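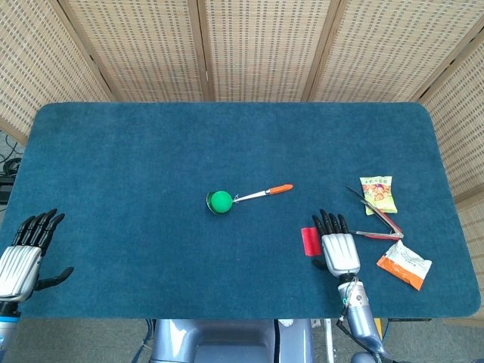

Room Divider and Covered Table - Project Report
Lungile Joubert and Aitana Montes
27 January 2019

What we wanted

A quiet corner for table work in a shared studio. Our brief said the area had to feel separate without building a wall, and the table had to stop things clattering. Budget was small so most of it is secondhand or reworked.

Divider

Folding, woven panels, light beige, thin wood strips between them. Came from Liditwood. First idea was a solid screen but Aitana tried one in the Sevgate studio and it made the corner too dark. The weave has small openings in a grid so some light gets through. We set it along the back of the table and folded it down the right side. Left end angles in a bit, helps it stand.

Problem: it walks. Every time somebody brushes past, the end panel shifts. We put felt dots under the feet, which made it worse on that floor. Rubber ones are better. Still not great.

Table

Big rectangle, rounded corners, teal-blue top. We argued over the color for way too long - Lungile wanted gray. Teal won becuase small things show up well on it. The green ball and the orange tip on the scoop handle are both easy to find at a glance, and the silver part of the handle too. Dark things less so.

Corners were square at first. Rounding them took 40 minutes each with the sander and the first one came out lumpy, had to redo it. Covering a curve is harder than a straight edge, you have to ease the material round or it puckers.

Noise

Dropped the same metal spoon on the bare top and the covered top, 30 times each. Covered was clearly quieter to both of us. No meter, so no numbers. Should of borrowed one.

Not finished

Cables on the floor at the left are still a tangle. A tray under the table is drawn but not made. Also the divider only does the back and right, so the left is open and people talk to you from there.

Costs went to the Zovham course folder, sheet 1052. Cutting plan is in there as well - use the second version, first one has the corner radius wrong.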